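4.2 Putting the Cups Away

I have wanted a machine that clears the kitchen counter for as long as I've had a kitchen counter, so I'll admit up front that the cup task is my favorite part of the benchmark (and the one I argued hardest to keep in). It asks for very little. There are two plastic cups, one pink and one green, and the arm has to put the pink one inside the green one. My kids could do it before they could talk! We ran it in the Zurnum simulator with the standard arm and two-fingered gripper, 100 trials for each policy, and the same glossy dark table every time.

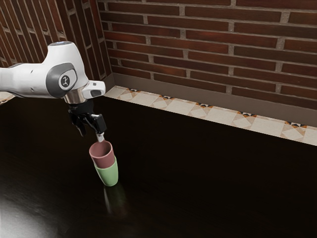 I picked nesting over plain pick-and-place because it's closer to what people do at home. Most of us don't set cups down on a bare spot, we stack them to save shelf space, and stacking punishes small mistakes in a way that an open table never does. If the pink cup comes in a little off center it catches on the green rim, and then you either stop and back up or you push and knock the whole thing over. The Katayama policy was trained on 247 demonstrations, all recorded by Hauwa Ibrahim and me over a long stretch of evenings, and I can tell from watching it that some of my bad habits got in there. It hesitates over the cup exactly the way I do.

We scored a trial as a success only if the pink cup ended up seated in the green one, the green one was still standing, and the gripper had let go and moved clear. Eltach, the scripted baseline, gets the true cup positions from the simulator, so the comparison isn't fair to the learned policy, and I'd rather say so here than bury it in an appendix. Where the two differ most is the grasp. Both go in with one finger inside the rim, and that's a grip that leaves the rest of the cup free to swing.

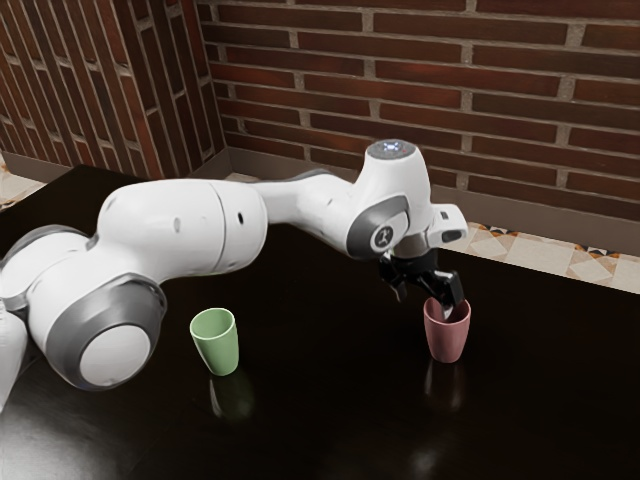
Khang Triệu objected, when he read a draft of this section, that a single pair of cups tells us next to nothing about chores, and that a home robot which needs its cups empty, upright and well apart is going to be a disappointment to whoever buys it. I think he's right about the second half. Real counters have mugs with handles, a spoon left in one of them, a puddle. On the first half I'd push back a little, as a policy that can't manage the easy pair has no business near the hard ones, and it's nice to know that before anybody pays for dishes.

The part I still can't explain to my own satisfaction is the lift. Once the pink cup is up off the table it tends to hang at a slant, and the policy has to correct for that on the way over to the green one. Sometimes it does this so smoothly that I've replayed the trial just for fun. Other times it carries the slant all the way across and comes down on the rim.

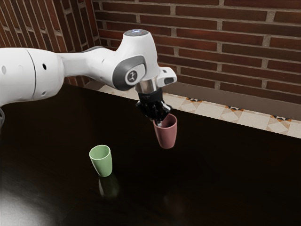
Figure 8. Cup nesting task in simulation: the pink cup lifted in the gripper, the green cup upright on the table.

Thiện Hồ suggested tilting the wrist to match the cup, and we tried it for 2 of the policies. It helped the scripted one and confused the learned one, which had never seen a wrist held that way in any of our demonstrations. New recordings with a tilted wrist are planned for October, this time with somebody steadier than me at the controls. Until those are in, my answer to the chore question is that I'd let this arm put away plastic cups in a tidy kitchen with me standing there, and I'd keep the glasses for myself. Section 4.3 turns to drawers.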